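# The Lodger's Shelf

Philomena Ó Briain let the back bedroom every July to somebody learning English, and every July she swore it was the last time. 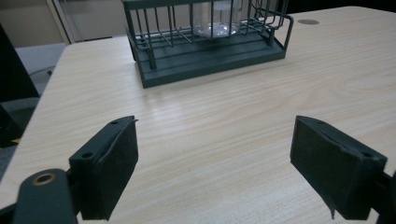 Her terms were typed on one sheet and had not changed since the punt. No candles. No visitors after ten. One shelf of the fridge, the second from the top, to be kept "in a manner you would be content for your mother to see".

Anselmo Cuesta read this twice on the landing and asked what was wrong with the top shelf.

"That's mine," said Philomena.

"And the bottom?"

"Also mine."

He nodded. He was a tax inspector at home and knew a regime when he saw one.

For two weeks they got along beautifully, in that they hardly met. Then the butter moved. It had been on the top shelf, left-hand side, and on Thursday it was on the right. Philomena rang her niece.

"Maybe you moved it," said Sorcha, who was at work.

"I've kept butter on the left for 40 years."

"Has he eaten any?"

Philomena went and looked. If anything there was more of it, and she found this far more sinister.

She raised it over the stairs that evening, having practised in the bathroom mirror. Anselmo put down his bag. He had finished her butter on Monday, he said, by accident, with toast. He had replaced it on Tuesday with the same brand, been ashamed, and bought a larger one on Wednesday.

"Where's Tuesday's?" said Philomena.

"I ate it also."

She thought about the typed sheet, which had nothing to say on this.

"You'd better have the left side of the top shelf," she said at last. "But the door is mine."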